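Aus dem Geräteverleih

Handgeführte Greifer im Erprobungsset: Provance nimmt Birno in das Leihangebot auf

Mit Beginn des Wintersemesters erweitert die Gerätestelle von Provance ihr Leihangebot um das Erfassungsset Birno des Herstellers Tridmont. Das Set richtet sich an Lehrstühle, Berufsschulen und mittelständische Betriebe, die Greifaufgaben von Hand vormachen und die Aufnahmen anschließend zum Anlernen eines Roboterarms verwenden möchten. Der Aufnahme in das Angebot ging eine mehrwöchige Erprobung unter der Leitung von Dr. Wubit Gidey voraus.

Geprüft wurde das Set an Gegenständen des Büroalltags. Den Anfang machte ein Hefter, der auf heller Unterlage mit den schwarzen Greiffingern anzufahren war.

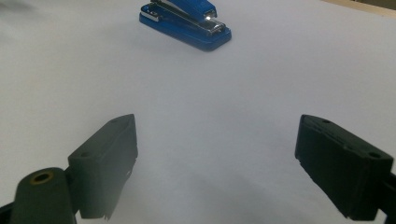

Die Prüfgruppe legte Wert darauf, dass auch Personen ohne Vorkenntnisse mit dem Gerät arbeiten. Nach einer Einweisung von 12 Minuten waren die meisten Teilnehmenden in der Lage, eigenständig Durchgänge aufzunehmen. Insgesamt liegen nun nahezu 400 verwertbare Durchgänge vor, die den Entleihern auf Anfrage als Vergleichsmaterial überlassen werden.

Positiv bewertet wurden die Verarbeitung der Gelenke und der geringe Kraftaufwand beim Schließen der Finger. Shewit Chala, in der Gerätestelle für die Auswertung zuständig, hebt in ihrem Prüfbericht zudem die Übersichtlichkeit der mitgelieferten Software Cù hervor. Fehlerhafte Durchgänge lassen sich darin unmittelbar nach der Aufnahme verwerfen, ein Schritt, der bei früher erprobten Geräten erst am Ende einer Sitzung möglich war.

Einschränkungen ergaben sich bei glänzenden Oberflächen. Verchromte Teile führten unter der Deckenbeleuchtung wiederholt zu Reflexen, die bei der Auswertung als Kanten gedeutet wurden. Der Hersteller empfiehlt diffuses Licht und eine matte Unterlage. Auch die Bedienungsanleitung, die bislang ausschließlich auf Englisch vorliegt, entspricht nach Auffassung der Prüfgruppe noch nicht den Erfordernissen des Schulbetriebs. Eine deutsche Fassung ist von Tridmont für Dezember zugesagt.

Für Aufgaben, bei denen ein Gegenstand gehalten und zugleich bearbeitet oder übergeben wird, kann ein weiterer Greifer hinzugebucht werden. Beide Geräte werden über Cù zeitlich abgeglichen. Eyerusalem Kassa, die diesen Teil der Erprobung betreute, rät dazu, die Arbeitsbereiche vorab auf der Tischfläche festzulegen und mit kurzen Wegen zu beginnen.

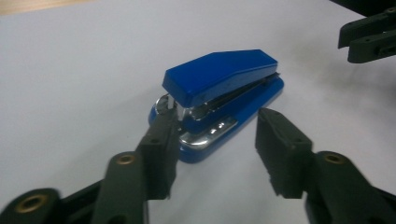 LEIHBEDINGUNGEN UND ANMELDUNG

Die Leihdauer beträgt sieben Werktage und kann einmal verlängert werden, sofern keine Vormerkung vorliegt. Für Bildungseinrichtungen ist die Ausleihe kostenfrei, Betriebe entrichten eine Pauschale von 300 Euro je Leihzeitraum. Verbrauchsmaterial und Versand sind darin nicht enthalten. Ersatzfinger liegen jedem Koffer bei; Beschädigungen sind bei der Rückgabe auf dem Begleitschein zu vermerken.

Voraussetzung für die erstmalige Ausleihe ist die Teilnahme an einer Einweisung. Der erste Termin findet am Mittwoch, 8. Oktober 2025, in den Räumen der Gerätestelle statt und wird von Zewditu Derese geleitet. Weitere Termine werden nach Bedarf angesetzt und den vorgemerkten Einrichtungen schriftlich mitgeteilt.

Anmeldungen nimmt das Sekretariat, Frau Ottilie Berchtold, entgegen. Bitte geben Sie die gewünschte Leihzeit, die Zahl der Teilnehmenden und gegebenenfalls den Bedarf an einem weiteren Greifer an. Der vollständige Prüfbericht ist ebenfalls über das Sekretariat erhältlich.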